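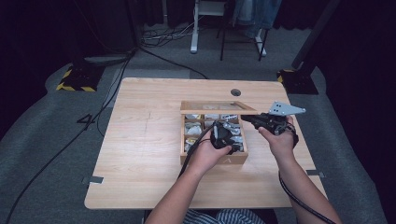 Box A on the table, most of its little cells already spoken for.

I have a drawer problem. I've had it for as long as I've had drawers. Every apartment I've lived in has had one where the small stuff goes, and the small stuff goes in and never comes out, unless I'm hunting for a picture hook at nine at night and swearing at a knot of string with a hinge stuck in it.

So this winter I'm doing the small stuff. All of it! The screws, the brackets, the shelf pins, the bits of metal with holes in them that came with something I put together in 2011 and no longer own. I'm putting it in wooden boxes with compartments, and the one up top is a box with an A on the front, because I was feeling very official.

I should say where the box came from. My neighbor Reynaldo Belmonte was clearing out his father's sewing supplies and had a stack of these on the landing with a note that said TAKE. I took. (I took more than one. I went back after dinner for the others and pretended to be getting the mail.) His dad used to keep buttons in them, and there was still a button in one, a brown leathery kind of thing like you'd find on an uncle's cardigan. I offered it back and Reynaldo said it was mine now, so it lives in my coat pocket.

What I like about this one is how plain it is. Light wood, raised walls, a grid of cells, done. The back wall stands up a bit taller than the rest and has a clear panel along the top, and you can sort of see something pale through it. I had plans for that part. I was going to write out a proper index on a card and stand it back there like a museum label. I've written three versions of the card and hated them all. My handwriting goes uphill.

Before this I'd tried the plastic kind. I bought a Plarkov organizer a few years ago, the type with the lid that snaps, and it was fine until I carried it upstairs sideways. I'm not going to go into it. There are still washers in the carpet. The dividers in that one were the removable sort, and removable turned out to mean they'd remove themselves whenever they liked. Wooden dividers that stay where they are have done wonders for my blood pressure.

Okay, the system, such as it is. I know some people sort by size and some people sort by what the thing does, and I've read way too many arguments about it. Siebe De Bruijn, who I used to share a workshop bench with and who owns more jars than any person I've met, sorts by metal. Brass with brass, steel with steel. It looks gorgeous on a shelf. I asked him how he finds anything and he said he doesn't, he just enjoys looking at it, and I've thought about that a lot.

I sort by where in the house I'd be standing when I needed it. Box A is walls and shelves. Anything I'd want while holding a level and being annoyed goes in there. Box B is going to be furniture feet, felt pads, those little plastic caps, and whatever Hakine packs in the envelope with their bookcases (always one extra, always a different extra). Box C is electrical odds and ends, and I haven't started it because I'm a coward. There's a coil of speaker wire in that pile I've moved house with four times.

The left column filled up first, and then the rows along the back. That's the wrong way around if you ask me now, because the back cells are the hardest to get your fingers into, and I should have saved them for the things I hardly touch. I'll probably swap it all at some point. I keep saying that as if swapping a whole box of tiny objects is a thing I'd do on a whim, when it took me an entire evening and two podcasts to get this far.

Some of the cells are a bit of a mess, I'll admit it. There are white and gray bits in there that are all crumpled, and a lot of them need a second look. My rule for the first pass was that everything gets a cell and no decisions get made. Decisions are where I always come unstuck. I pick up a bracket and start thinking about the shelf it held, and then I'm thinking about the kitchen on Kramer Street, and forty minutes later I've sorted one bracket. So: first pass, fast hands, no memories. Second pass, I'm allowed a cup of coffee and a small amount of sentiment.

The silver piece with the holes, near the back right corner, is my current mystery. I've asked three people. My sister thinks it's from a closet door. The man at the hardware store turned it over a couple of times, said "huh," and went to help someone else. I'm keeping it in Box A on the theory that anything with holes in it wants to be screwed to a wall. If you recognize it, please tell me, even if the answer is boring.

A few things I've learned, for anyone else with a drawer:

Work on a pale table if you've got one. I did the first batch on my dark green cutting mat and lost every dark screw I put down. A pale top with some wood grain to it is so much kinder.

Watch out for cable holes! A desk with a grommet hole in it is a lovely practical thing until you're rolling tiny pieces of hardware around. I lost a shelf pin down one and spent ages on the floor with a flashlight in my teeth.

Don't buy more boxes until you've filled the ones you have. I'm telling myself this as much as you. I had the Skolenum catalog open on my phone last night, and there's a cabinet in there with 75 drawers, and it costs what I paid for my first car, and I did put it in the cart. I took it out again this morning. Mostly.

Throw out the bent ones. I had 200 picture nails in a cookie tin and a good half of them looked like they'd been hammered in by somebody with a grudge. (Me. It was me.) You're never going to straighten them. I've met you. You're never going to.

And get some music on. I tried doing it in silence because I thought it would be meditative, and I just ended up listening to the refrigerator.

I've got the felt pads in a soup bowl waiting their turn, and my plan is to have all three boxes done by April, when my brother comes to stay and will need somewhere to sleep that isn't covered in hinges. He's already asked if he should bring his own junk drawer along. I said yes before I'd thought about it, so that's Box D, I guess.

Next time I'll show you the index card, if I ever get one written in a straight line. In the meantime, tell me what's in the bottom of yours. I want the weird stuff, the keys to nothing, the single castor. And if anyone has opinions on labels for the front, I'm listening, because I did the A and then completely lost my nerve on the B.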